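Comparing two fingertips and two controllers on cloth

Tuesday, November 27, 2018

I have been putting off the gripper comparison since February. Part of the delay was parts, and part of it was that I kept changing the arms while I was supposed to be testing them. The arms are finished enough now, so I spent the last few evenings on fingertips.

The short version: I had the Gomero tips, which are stiff plates that screw onto the end of the linkage, and the Skultville tips, which are softer and have more give. I also had two controllers to try, the Lakatos board that I have used from the start and a Drarer that I bought used. That makes four combinations. I ran the same job with each one, picking up a flat cloth by its edge and folding it over once.

I picked cloth because it is the job that goes wrong most often. A block or a cup will forgive you if the fingers arrive a little high. A cloth will not. If you are too high you close on air, and if you are too low the arm flexes and the fingers skid. 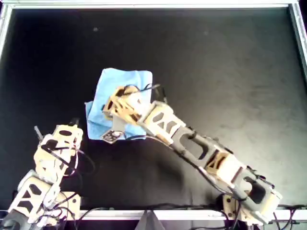
Calibration took longer than the testing did. Each time I swapped tips I had to set the height again, and the Lakatos stores that value in a different place from everything else, so I forgot it twice. The bare black surface helps with this part. A light blue cloth on matte black is easy to pick out, and so is the shadow of the forearm, which I watch when I bring the arm down by hand. When the shadow and the gripper get close together, I slow down. I also learned to leave a gap between the cloth and the second arm, or the two of them fight over who goes first.

For settings, I kept the speed at 44 percent on both controllers. Above that the Drarer was fine but the Lakatos started to overshoot on the way down. Grip force is not a real unit on either one, only a number you type in. On the Drarer I ended up at 2620, and anything much higher made the servo hum while it held.

The stiff tips were better at getting under an edge. They were worse at keeping it. Once the cloth was off the table it tended to slide toward one side of the grip, and a slow lift did not cure that.

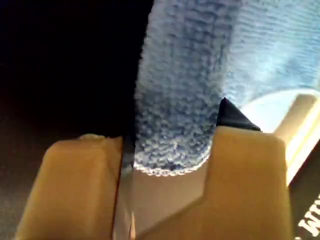
Blue microfiber between the fingers, from very close up.

Thick cloth behaved differently from thin cloth. With a looped fabric there is plenty to grab, and I could be sloppy about the height and still get away with it. Thin cloth needed the soft tips. With those on, the Drarer got 5 clean folds in a row before I stopped for the night, and I never had a run like that on the Lakatos. I think the difference is in how it closes. The Drarer eases off near the end of the travel and the Lakatos drives straight to the target.

I don't want to be unfair to the Lakatos. Its software is much nicer, it reconnects by itself after a cable gets bumped, and the manual is readable. The Drarer manual is a list of registers with no explanation — I had to find the byte order by trial and error.
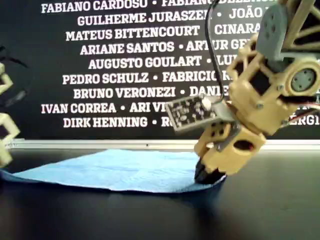

A reader who goes by tallow_bench wrote in after my last post to say that I should stop swapping controllers and put the money into better servos, and that most of what I call overshoot is probably slop in the wrist gears. That could be right. I checked the wrist on the right arm last night and there is some play in it, more than there was in the summer.

So the next step is to tighten the wrist and run the Lakatos again with the soft tips. Until then the Drarer stays on the right arm and the Lakatos goes on the left. I will post the settings file once I have cleaned out my old comments.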